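Thread on how transfer credit gets evaluated at a two-campus college, from someone who works in the records office at Avcombe. Mostly for advisers and for students coming over from Nerkbridge. 29/06/2018
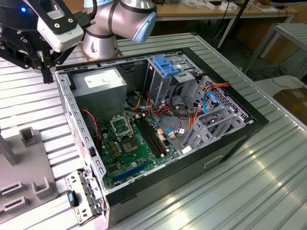
1/ A transfer evaluation starts when the final official transcript arrives. A transcript marked "in progress" gets logged and put in a holding queue. It does not get evaluated. Sending it a second time creates a duplicate record, and that has to be merged by hand.

2/ There are two separate decisions. First, does the course transfer at all. Second, what does it count toward. The records office makes the first one. The department makes the second. Most of the email I get about "lost credits" is a question about the second.

3/ A course that transfers but has no match in our catalog posts as elective credit. It shows on the record with the subject prefix and a level but no course number. It still counts toward total hours. It does not satisfy a prerequisite until a department assigns an equivalent.

4/ Prerequisites are checked by the registration system against posted equivalents only. If the system blocks you, an adviser can enter an override for the term. The override covers that one registration. It does not change the evaluation, and if you drop the course and try again in the next term you will be blocked again.

5/ Grades. The credit transfers, the grade does not. Your GPA here starts at zero hours attempted. Some selective programs compute their own admission GPA using all prior coursework, so you may see a different number on a program letter than on your transcript. Both are correct for their purpose.

6/ Quarter hours convert to semester hours at two thirds. A 3-quarter-hour course comes in as 2 semester hours. If the requirement here is 3, you are short by 1, and the department decides whether to accept the content and let you make up the hour elsewhere. Ask before the term starts.

7/ Lab courses: lecture and lab are evaluated together if our version is a combined course. If you took the lecture at one school and the lab at another, we need both transcripts before either will post as the combined equivalent. Until then each one sits as elective credit.

8/ Syllabus requests. When a department asks for a syllabus it wants the one from the term you took the course. The current one from the school's website is often a different edition with a different text. Email the old department and ask for the archived copy. Allow 15 business days for our side once it is received.

9/ What a usable syllabus has on it: course number, term, contact hours, textbook, weekly topics, how the grade was computed. A one-page flyer with the instructor's office hours and an attendance policy will be sent back.

10/ The equivalency table moved from the old spreadsheet to Dralulov last November. Entries carried over if they had been used in a recent evaluation. Older ones, 3,000 rows, are archived and can be restored on request. If you have an old printout showing an equivalent and the online table shows nothing, attach the printout to the request.

11/ The Ionescu scholarship counts hours earned here, with transfer hours excluded. The renewal check runs after spring grades post. Students who came in with a lot of credit and are taking a light load should read the hours requirement on the award letter, not the one on the degree audit. They are different fields.

12/ Appeals. There are 2 levels. The first goes to the department that made the decision, on the short form, with the syllabus attached. The second goes to the dean's office and needs new material. Resubmitting the same packet gets the same answer and uses up the second level.

13/ Expired coursework: there is no general age limit. Individual programs set their own, mainly nursing and computing. The limit is listed on the program page under "Residency and currency." It is measured from the end of the term in which the course was taken to the date you are admitted to the program, which can be later than the date you were admitted to the college.

14/ For advisers: please stop entering "pending eval" as a note on the audit. The note does not route to anyone. Use the request button at the top of the transfer tab, pick the course, and add the comment there. It opens a ticket with a number the student can use.

15/ Summer hours for the records window are posted on the door and on the Avcombe page. Nerkbridge transcripts sent electronically post overnight. Paper ones have to be opened and scanned, and we do that in order of receipt.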